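Bottle deposit machine refused half my bag, what now?

Posted by Ollis
I moved here in January and saved up my plastic bottles in a box under the sink. Took them to the return machine at the Flomska store and it gave back 20 of them. The rest fit the opening fine. Some came from an import grocery. Is the machine broken, or am I doing something wrong? Can I get the deposit at the counter instead?

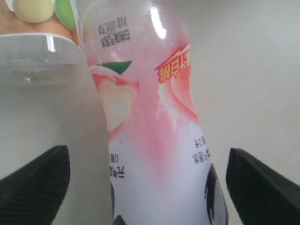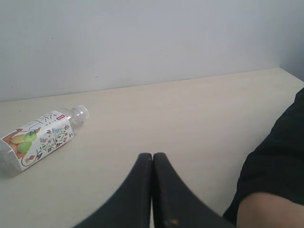
I rinse everything and leave the caps on. The receipt only says "item not accepted" and a store code, 3923.

Tarık Eren
Probably not broken. The machine reads the barcode and checks it against a list of drinks sold with a deposit. If the importer never signed up, no deposit was charged and there is nothing to pay back. Check your grocery receipt. If there is a separate deposit line under the drink, you paid one. If not, put the bottle in regular plastic recycling.
Also, don't crush them or peel off the labels. The machine needs the barcode and the shape. Store brands sometimes only go back to the chain that sells them, so try Voreo too. The counter can do a manual refund, but they will want to see the deposit mark.

ivanyshyn50
same thing happened to me, went to a different store and it took most of them. go in the morning, the bin inside gets full by evening and then it rejects everything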